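Renting a Furnished Kitchen Apartment at Vanska Court: Your Questions, Answered

Last updated 8/13/20

We get a lot of the same questions from folks getting ready to move in, so we've gathered them up in one place. Grab a cup of coffee and have a look through, and if yours isn't covered, please do call the front desk. We really do like hearing from you!

What comes with the apartment?

Every furnished unit has a bed, a sofa, a table with chairs, and a kitchen you can start cooking in on your first night. Pots, plates and silverware are in the cabinets. Sheets and towels are not included, but you can rent a set from us for $14 a week – lots of people do that for the first week or two, while their own things are still on a truck somewhere.

How do I take care of the countertops?

Warm water, a little dish soap and a soft cloth will handle nearly everything. Please skip bleach and scouring powder, and put a trivet under anything straight off the stove. If you spill red wine or coffee, try to wipe it up that same evening. A stain that has had the whole night to settle in is a much bigger job, and we may have to call in Clarkirent to take it out.
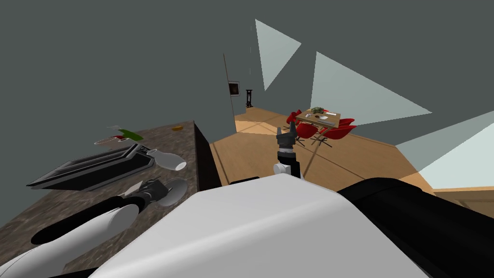

Can I bring my own furniture?

You sure can, within reason. Tell us at least six days ahead and we'll move our pieces into storage for a flat fee of $87, which covers both the pickup and bringing everything back when you leave. We can't store just half of a set, I'm afraid, so the table and chairs go together or stay together.

Are pets welcome?

Cats and small dogs, yes, and we're always happy to meet them. We ask for a pet deposit and a copy of the shot records. Larger dogs are fine in the Warraich building across the courtyard, where the ground floor units open right onto the grass.

How does parking work?

There are 41 spaces behind the main building, and they're first come, first served. It fills up after dinner, especially in September when the students are back, so if you get home late you may want to ask about a reserved spot at Prakik Garage next door. They'll give you our monthly rate if you show them your lease.

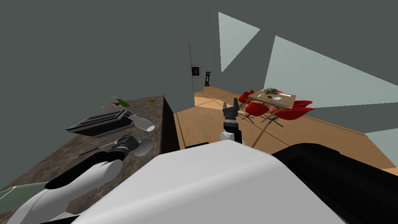 What if something breaks?

Call us, day or night. For a leak or a heater that quits, somebody will come right over. Smaller things, like a sticky drawer or a burned-out bulb, usually get done by the next afternoon. You don't have to be home, but we'll always knock first and leave a note on the door.

When do I get my deposit back?

We mail the check within two weeks of your move-out walkthrough. Please leave a forwarding address at the desk along with both sets of keys.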